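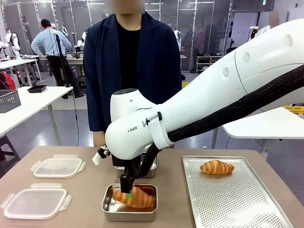

Progress report to the Cattaneo fund, February
Pastry handling, Feltano site

Summary for those who stop at the summary: the arm can pack a croissant. For part of the month it also believed it was still packing one when it had let go, and we lost 3 working days finding out why.

What went wrong

The grip check reads finger position. If the fingers stop before fully closed, the software concludes that something is between them. After a restart the right gripper came back with its zero point shifted, so fully closed looked like "holding croissant." The arm then carried nothing, very gently, to the steel container and reported success. Our log showed 96 good placements in one afternoon. Serena Sartori counted the pastries and disagreed.

The safety side is less funny. With the zero shifted, the force limit was off too, and Remo Fiore stopped a run by hand when the fingers kept squeezing after contact.

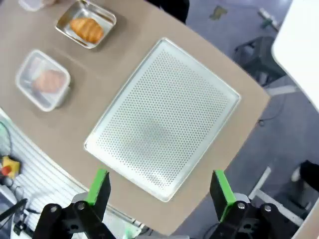
We now rezero both grippers at every start, and the arm refuses to move if the reading is off. Release is checked by the wrist camera as well — two opinions are cheaper than one confident one. Six restarts since the fix, no false grips. The run of 1000 placements promised for this period moves to the next. No extra money is requested, apart from croissants.

Still open: flaking. Crumbs on the finger pads may upset the check again, and Liliana Bellini is testing a wipe between trays.

Delphine Tran, Feltano

Comments (3)

Settimio Lombardi: Is the 96 still in the dashboard total?

Delphine Tran: Removed. The chart looks much worse, thank you.

Remo Fiore: Please add that the stop button worked the first time.

This site uses cookies to remember your settings. Accept | Manage preferences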